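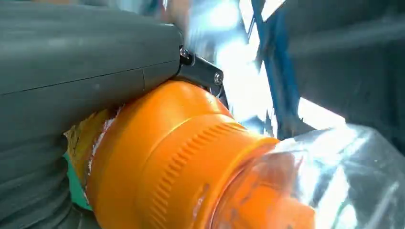

Milagros Buenaventura has a standard reply when visitors ask whether a machine can put away the groceries. "Which grocery, and from which side?" she says.

She runs manipulation tests at Condden, where the subject for most of this year has been the plastic bottle. It was chosen in February as an easy case. A bottle is light, it doesn't break, and its shape is close to a cylinder. The difficulties are in the details. A clear cap gives a depth sensor very little to work with, and a bottle on its side rolls when a finger touches it off center.

"Standing up, I would call it a solved problem," Buenaventura says. "Lying down, the fingers have to get under it, and the table is in the way. People drag it or tip it with a fingertip and don't notice they did."
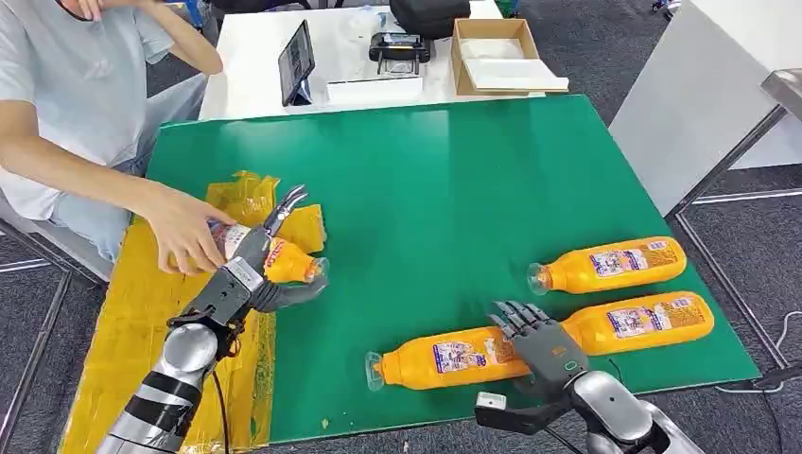 Handing over is a separate problem. A person lets go when the other side's grip feels firm, and that judgment is made by touch in well under a second. "The hand has to pull a little, but only a little," she says. "If it pulls too hard, the person holds on tighter, and then you have two controllers fighting over one bottle — mine and theirs."

Her colleague Juraj Šimek keeps the failure log. It holds 1,967 entries, of which roughly 200 concern the thumb. He is cautious about success rates. "Seventy percent sounds fine until you picture a kitchen," he says. "You would throw the thing out by lunch."

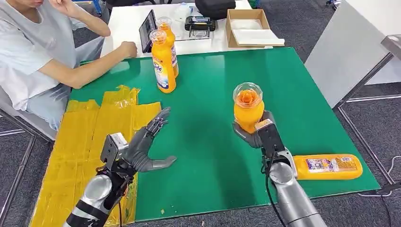 Photo: Condden

Shop-floor work is closer, in his view. Shelves have fixed heights, and stock comes in known sizes. He would want 1,000 consecutive picks without help before putting a hand in a store, and the team has not attempted that run.

Neither of them will give a year for the home. Buenaventura expects sorting bottles to come well before opening them. "A cap needs two hands that agree with each other," she says. "We are still working on one."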